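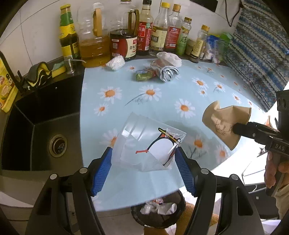

Ticket 1394 — Delus daybed, trundle won't pop up level
Status: Solved (mostly, see my last note)
Opened by: Elvia Figueroa

Hi there! I bought the Delus daybed with the pop-up trundle for my daughters' room back in May and I'm having a heck of a time with it. The daybed part is great, no complaints, it went together in an afternoon and it looks exactly like I hoped it would under the window. The trundle is the problem. When I pull it out and lift it to the upper position, the foot end clicks in like it should and the head end stays low. You can lie down on it but you roll toward the pillow all night, and my older one has started calling it the slide.

Things I've tried so far:

- Took the mattress off and popped it up bare. Same thing, maybe a hair better.
- Wiggled the head end while my husband pushed up from underneath. It clicked once, held until somebody sat on it, then dropped back down.
- Tightened every bolt I could reach with the little wrench from the box.
- Put it back down, rolled it all the way in, rolled it all the way out, tried again. Nope.

The room is small (the whole reason we went with a trundle and skipped the bunk bed, my younger one is a sleepwalker), so I can't really leave it sitting out in the middle of the floor while I figure this out. What am I missing?

Elvia

Reply from Octavio Gallardo, Stullenis Home Support

Hello Elvia, thank you for the details, they help a lot. Two questions before we send any parts. First, is the trundle on carpet or on a hard floor? Second, could you look at the two spring arms at the head end and tell me if the hooked end of each spring goes through the hole from the inside or from the outside? It should be from the inside on both. The drawing in the booklet is small and this is easy to miss.

Please keep hands clear of the arms when you check, and do it with the trundle in the low position and the mattress off.

Octavio

Elvia Figueroa

OK so! It's carpet, and pretty thick carpet at that, it came with the house. I got down there with a flashlight after the girls went to school. The left spring goes in from the inside. The right spring goes in from the outside. I'm almost sure I did that one while I was on the phone with my mother.

Can I just flip it around myself or is that a two-person job? The spring is really stiff and I didn't want to start yanking on it with no one else home.

Also while I was under there I noticed the plastic cap on one of the casters has a crack in it. It still rolls fine. Just mentioning it in case you're already sending something.

Octavio Gallardo

Good find. Yes, the spring needs to be turned around, and yes, please have a second person with you. Raise the head end by hand as high as it goes so the spring is slack, have your helper hold it there, and then unhook it. If it isn't slack, stop and lift higher. Don't pry it with a screwdriver.

I've added a caster cap to the ticket. The part number is 416 and there's no charge.

Elvia Figueroa

Did it last night with my neighbor Yatziri, who is way stronger than I am and was nice enough to come over in her slippers. Raised the head end, the spring went slack just like you said, flipped it, and it took us less time than clearing the toys off the carpet did. Popped the trundle up and BOTH ends clicked. I may have yelled.

But (sorry) there's still a little something. It's up and locked and nobody rolls anymore, but it sits lower than the daybed mattress by a bit, so when we push the two together there's a step. The website shows them flush, like one big bed. We've got family coming and I was planning to make it up as one big bed for my cousin Soledad and her husband, so the step matters more to me than it normally would.

I measured both mattresses this time, figuring you'd ask. They're the same thickness. I also bounced on the trundle to make sure it was really locked and it is.

Soledad Alvarado is tall, if that makes any difference to how you'd set it up! I'm thinking her feet will hang off whatever I do.

Octavio Gallardo

I'm glad the lock is holding. I passed the height question to Ingvar in our furniture group, who knows this frame better than I do. The answer is below.

Ingvar Vigfúsdóttir, Stullenis Home Support

Hi Elvia, I think you have two small things adding up. The carpet is one. The casters on the trundle sink in and the daybed legs have wide feet that don't sink as much, so you lose some height there. The other is the slat support on the daybed, which can be mounted in an upper row or a lower row of holes. The upper row is meant for a thin mattress with no trundle. If yours is in the upper row, move it to the lower row and see how the two line up.

Before you move it, check that the trundle still clears underneath with its own mattress and bedding on. Thick comforters can catch.

If there's still a step on the carpet side, you can put caster cups under the trundle once it's up. Lift it on to them, don't roll it up on to them, and take them out before you fold it down.

Elvia Figueroa

Upper row! It was in the upper row. I'd picked it on purpose so there'd be more room underneath for the trundle, which seemed smart at the time.

Moved it down this morning. There are a lot of screws and one of them was stripped a little, but I got it in with a rubber band under the driver (old trick of my dad's). The trundle still slides under with the regular sheets and a thin blanket. With the big quilt it drags, so the quilt lives in the closet now.

The step is nearly gone. I can feel it with my hand if I go looking for it but with a mattress pad over the both of them you really can't tell. I ordered the caster cups anyway and I'll add them when they come.

One more question and then I'll leave you alone, I promise — is there a strap or something to keep the two halves from drifting apart? On the carpet they stay put pretty well, but my kids are jumpers.

Ingvar Vigfúsdóttir

There isn't one made for this bed. A plain luggage-style strap around the legs where they meet, low down, works for a lot of people. Take it off before anyone moves the trundle. And no jumping on it while it's raised, please, the arms are made for sleeping weight and not for landing on.

Elvia Figueroa

Told them. We'll see, ha. The strap is on and the caster cap came in the mail today and snapped right in. You can close this one out. If the cups don't fit I'll open a new ticket. Thank you both so much!

Ticket marked as solved by Octavio Gallardo. Replies to this ticket will reopen it.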